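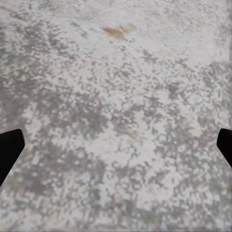

Yard Work Remains an Open Question for Household Machines

The Trillcombe program on domestic automation has spent much of the past year away from the kitchen. Its attention has moved to the patio, the lawn and the path between them, where the chores are small and the ground is uneven. The head of the program's outdoor section spoke with the Trillcombe newsletter at the Toren office in June.

Asked whether a machine can tidy a yard today, the section head gave a guarded reply. "It can do parts of the job. It can pick up an item, carry it a short way and set it down. If you ask me whether a family could leave it alone for an afternoon, the answer is no."

The section works chiefly in simulation. A two-armed machine is placed in a modeled garden and given an ordinary request, such as moving a plant or clearing the patio. Each request is run 100 times with small changes in position before any result is entered in the record.

"People assume the lifting is difficult," the section head said. "With a plant, the approach is the harder part. Leaves spread well beyond the base, and the machine has to decide what it may touch. A person pushes the leaves aside and thinks no more of it."
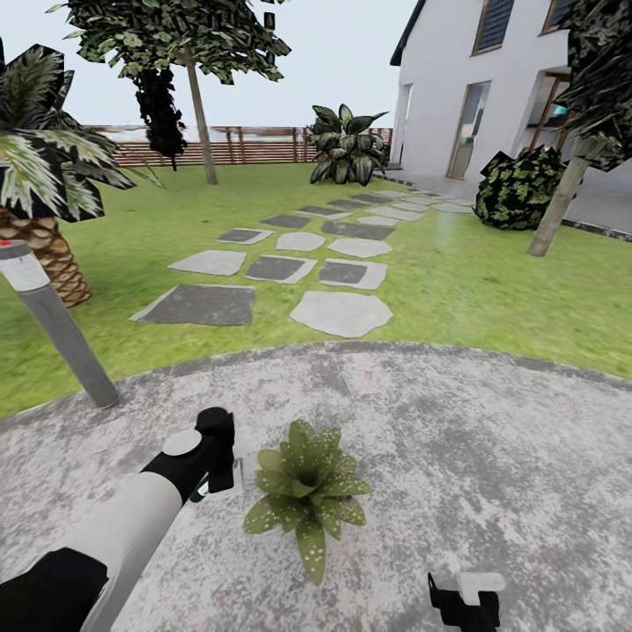

Moving Between Surfaces

The change from paving to grass has taken up more of the section's time than was planned. A household worker steps from one to the other without adjusting. A machine that judges distance from its cameras may treat the edge of a slab as an obstacle, or fail to register it.

"We had 600 runs in which the only task was to cross from the patio to the far side of the lawn and return," the section head said. "No tools, nothing to carry. I would not have approved that number at the start. I would approve it again now."

The section now reports crossing and handling separately, a practice taken from the Visser protocol. Under the earlier method, a run that ended on the grass was marked as a handling failure, and the figures for picking up objects appeared worse than they were. 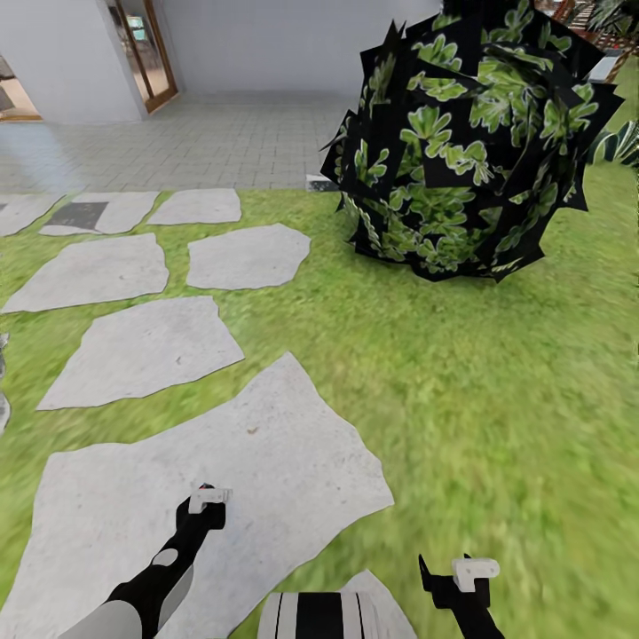

Page last changed: Sat 18 October

Shrubs and low borders present a related difficulty. The section head described them as "things with no clear outside" — a machine must keep its arms clear of them while working close by, and a rule that is too cautious leaves half the lawn untouched. The present setting is a compromise and is under review.

On the matter of cost, the section head declined to give an estimate for a working household unit. "Our task is to say what can be done. The price is for others to discuss." 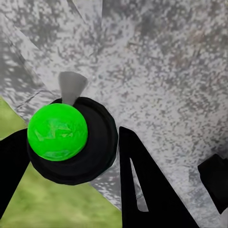 Grasping is the part of the work that the section regards as most advanced. Trials at the Sullum site cover rounded, flat and irregular items, and the list was extended to 1,000 entries this year. Items made up of more than one shape receive particular attention. A bright green ball seated in a black holder, with a gray cone-shaped piece at the top, asks more of two fingers than a plain block does, and the section head considers such items a fair measure of progress. "A yard is full of odd shapes. If the fingers close well only on boxes, you have a warehouse machine."

The section head was asked what a reader should expect in the near term. "Supervised help with single chores. Someone stays within sight, gives one instruction at a time and checks the result. I would be content with that for now."

The next stage adds a second request to each run, so that the machine must finish one chore and begin another without being reset. Results will be published by the Toren office when the review of the border setting is complete.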